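Drying a Bowl With One Arm and a Helper: Setting Up the Shared Task

Part 2 of the Droko kitchen chores guide
Maintained by Mesfin Ayele

Part 1 covered placing cups on a rack. Drying dishes is harder for a machine because it involves a rigid object, a limp one, and contact between them that has to be kept up while both move. With current two-finger hardware we don't recommend trying the whole job with one arm. Split it: the arm holds the bowl, a person handles the towel. Once that runs reliably, you can start moving steps over to the machine.

What you need

One arm with a parallel gripper and compliant fingertips
A wrist camera with a view of both fingertips
A light bowl with a plain rim
A thin towel
A table with clear space on the side where the person stands

Step 1. Set the grip

Close on the rim with one finger inside the bowl and one outside. Approach along the wall of the bowl so the fingertips meet it flat. If they land at an angle, the bowl will pivot as soon as the towel pushes on it. Log the finger gap at contact. Our practice bowl weighs 282 grams and the Skevden driver holds it at the second-lowest force setting. Heavier stoneware needs its own setting and should wait until the rest of the routine works.

Step 2. Choose the presentation angle

Tilt the bowl so the inside is open to the person. Keep the wrist well short of its joint limit, or the arm will have no room to turn the bowl later. Save this as a named pose. In the Hnatiuk pose editor, set the approach to end 900 ms before the hold begins. The pause lets small oscillations die out.

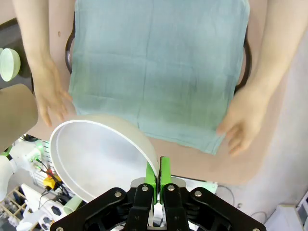
Can a robot dry dishes by itself yet?
Under fixed conditions, with known dishes and a known towel, some setups manage it slowly. In an ordinary kitchen the towel is still the weak point, so a person should plan to do the wiping.

Step 3. Make the hold compliant

A stiff hold fights the person. A soft one lets the bowl drift. Start with the Muvholm impedance preset for light contact, then raise rotational stiffness in small increments until the bowl keeps its angle under a normal wipe. Leave translation softer than rotation. Test by pressing on the far rim with a fingertip before bringing in the towel.

Step 4. Run the wipe

The person wipes the inside first, then the rim, keeping the towel away from the fingertips. Cloth caught between a finger and the rim reduces the grip and is hard to detect from force data alone. If it happens, stop, support the bowl by hand, and open the gripper. Do not pull the towel free while the arm is active.

Step 5. Regrasp

The part of the rim under the fingers stays unwiped. Set the bowl down, rotate the approach by a quarter turn, and grip again. Tomás Mac Giolla contributed a handover version in which the person takes the bowl and gives it back at a new position. It is faster but needs a reliable release trigger. Use the table version until yours has been tested.

What to automate next

Move the regrasp to the arm first, then the choice of presentation angle. Leave towel handling for last. Its shape changes with every contact, and a policy trained on one fabric may do poorly on a thicker one. Part 3 covers stacking the dried bowls.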